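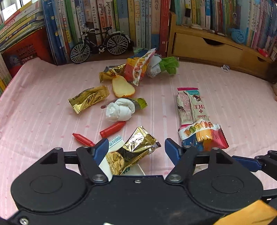
Elthorpe Technical College – Department of Applied Robotics – Handheld Tools Group

Course handout, week 4: Teaching by hand with the Zollenik gripper kit
Handout revised 20/11/2019
Written by Morven Gourlay. Lab sessions run by Lewis Matheson.

Why we are spending two weeks on this kit

If you did the first half of the course you have already jogged an arm around with a pendant, and you know how slow it gets. Placing one block on another took most groups a full afternoon. The Zollenik kit goes at the same problem from the other end. You hold the gripper in your own hand, do the job the way you would normally do it, and the recording becomes training material for a controller. I have been wanting to teach with something like this for a long time, and now that we have had a few months with it I can say it is the most fun piece of equipment in the lab.

It is also a product with a price tag and some rough corners, so part of your work this week is to review it the way a buyer would. More on that at the end.

What comes with the kit

The hand-held unit, with two fingers on a linkage that opens and closes as you squeeze. A camera that looks down past the fingers. A charging lead, a spare pair of fingers, a calibration card, and a printed manual of 27 pages. Read pages on finger alignment and on storage before the lab. The rest you can look up as you go.

The software is a separate download. Rankin, the lab server, has it installed already, so please don't put your own copy on there.

Soft things, shiny things, thin things

Wooden blocks are easy. Everybody's first recording with blocks looks great and teaches you very little. The interesting objects are the ones you would find on a bed or a kitchen counter after a lazy Sunday: crumpled foil wrappers, a wadded tissue, flat snack packages, a toy slice of bread, little red sticks that look like crayons. Put them on a striped bedsheet, with books and a shelf behind, and you have a task that will keep us busy for both weeks.

Think about what each of these asks of the fingers.

Foil wrappers. Gold foil is lovely and horrible. It throws the light back at the camera, so its brightness shifts as you move, and its outline is never the same twice. It also gives way when you pinch it. Come in with the fingers open and angled toward it, stop a moment with the wrapper between them, then close slowly. That short stop is very useful later when you cut the recording into steps.

Paper cards and labels. These like to hide under other things. If a card is partly under a wrapper, decide before you start which one you are going for, and say so in your notes. A recording where the hand changes its mind halfway is still a good recording, but it has to be labeled that way.

Tissue and cloth. Very forgiving for the fingers, very hard for the software. A tissue sitting on a printed wrapper can come up together with the wrapper or alone, and both will happen to you.

Small sticks. Approach across the short side. If a stick lies diagonally, turn your wrist to match it before you go down. People forget they have a wrist! You turn it all day without thinking, and the arm needs to see you do it clearly.

Flat packages. A macaron package lying on a sheet has almost no edge to grab. You can push it until the sheet bunches up and lifts a side for you, or you can pinch a sealed end. Try both.

How to make a recording

1. Check the fingers. The two pivot bolts near the base should be snug, and the fingers should meet at the tips when closed. If they don't, bring the unit to Lewis and leave the bolts alone.

2. Run the calibration card once per session.

3. Lay out the objects on the sheet. Let them fall as they like. Tidy rows make for dull data.

4. Start with the gripper well above the sheet, open.

5. Do one pick and one place. The basket or the edge of the sheet are both fine as a place to let go.

6. Return to the start height and stop the recording.

7. Write one line in the log: object, where it went, anything odd.

8. Shuffle the objects and go again.

Keep your free hand out of the way. Wear whatever you like, but roll up long sleeves.

Speed: slower than you want, faster than you think we want. Davina Moffat in the second-year group made a really nice set last term by humming the same tune through every pick, and I have stolen the idea.

What the recordings turn into

Each one is a video from the gripper with the finger opening and the path of the hand stored next to it. We have 208 good ones from the January intake, all foil and paper, and you will be adding to them. Once your group's set is in, Rankin trains overnight and the result goes onto Trolley, our arm on its wheeled base, for the Friday demo.

Expect Trolley to be clumsy. The thing to watch for is which part of the motion it has picked up. Last year's first controller had a beautiful approach and no idea when to close. We traced that to recordings where the pause before closing was missing. Fixing it took one more afternoon of picks, which to me is a wonderful way to fix a robot.

What I like about the kit, and what I don't

Likes: you can use it anywhere. A bed, a desk, a hallway floor. Setup takes a couple of minutes and there is no arm to bolt down. The squeeze feels natural, and the fingers pass force back well enough that you can tell foil from card with your eyes shut.

Dislikes: it is wide. The body needs room on both sides, so picking something close to a shelf or a row of books is awkward, and you end up tilting the whole unit. The manual skips over this completely. It gets heavy by the end of a long session – swap hands with your partner before your grip starts to shake. The software also names its files by number only. File 1843 might be a wrapper or a tissue, and you will not know without the log. Please keep the log.

Kenneth asked whether we would buy a second unit. I would, gladly, but I'd like to see your reviews first.

Assignment

Work in pairs. Hand in:

a) Your set of recordings, at least two object types, with the log.

b) A one-page review of the kit for a lab that has never used one. Cover comfort, fingers, software, manual. Say what you would change about the fingers if you could, and sketch it.

c) A short paragraph on one pick that went wrong. What did the hand do, and would you keep the recording in the set or throw it out? There are good arguments both ways and I enjoy reading them.

Effie Ogilvie has the sign-out sheet for the kit. Two-hour slots, and please put it back on the charger. Spare wrappers are welcome, clean ones only.

Reading for next week: manual, section on finger replacement, and the notes on wrist angle from week 3.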